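# Como se prepara a garra de um robô antes do trabalho

*Caderno educativo da Oficina Cloltatby, para leitores a partir dos 9 anos*

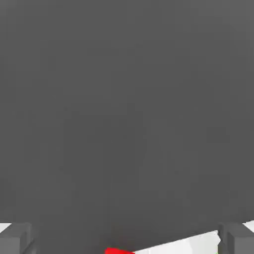 Na Oficina Cloltatby, o braço robótico Truneck passa por uma preparação todas as manhãs. Antes de mover o braço verdadeiro, a equipe técnica ensaia os movimentos num programa de computador chamado Pace. O programa desenha a garra, a mesa e as peças com formas simples e cores lisas. Os dois dedos cinzentos ficam bem afastados, um em cada canto de baixo, e entre eles aparece só uma pontinha do objeto vermelho. Uma grande superfície cinza-escura ocupa quase toda a vista. Com tão pouco vermelho visível, o técnico ainda não dá a ordem de fechar: primeiro, ajusta a posição no programa e observa de novo.

## O que quer dizer "calibrar"?

Calibrar é conferir se a máquina sabe onde estão as suas próprias partes. Quando você fecha os olhos e encosta o dedo no nariz, o seu corpo faz algo parecido. O Truneck não tem essa sensação. Ele depende de números guardados na memória, e esses números precisam combinar com a posição real dos dedos.

Para conferir, a equipe segue esta ordem:

1. Abrir a garra por completo.
2. Fechar a garra devagar, sem nenhuma peça no meio.
3. Comparar a distância medida com a distância registrada no Pace.
4. Repetir o teste com um bloco de 200 gramas.

Se a diferença for maior que 2 milímetros, o braço permanece desligado até que o ajuste seja feito.

## A limpeza e a troca de peças

A poeira atrapalha os dedos, que podem deixar escapar os objetos. Por isso, são limpos com um pano seco no fim de cada turno. A cada 1.000 fechamentos, verificam-se também os parafusos. As pontas de borracha do braço verdadeiro gastam-se como a sola de um sapato; o último par foi substituído depois de 3.806 fechamentos. As pontas novas vêm da empresa Avell e são guardadas numa gaveta com etiqueta.

## Regras de segurança

Somente adultos treinados podem tocar na garra, e sempre com a energia cortada. Os visitantes permanecem atrás da faixa amarela do piso. Quem quiser ver os ensaios no computador pode pedir ao monitor da visita, que abrirá o Pace na tela grande da sala de entrada.

**Palavras novas**

- **Garra:** a parte do robô que segura os objetos.
- **Simulação:** ensaio feito no computador.
- **Turno:** período de trabalho da máquina.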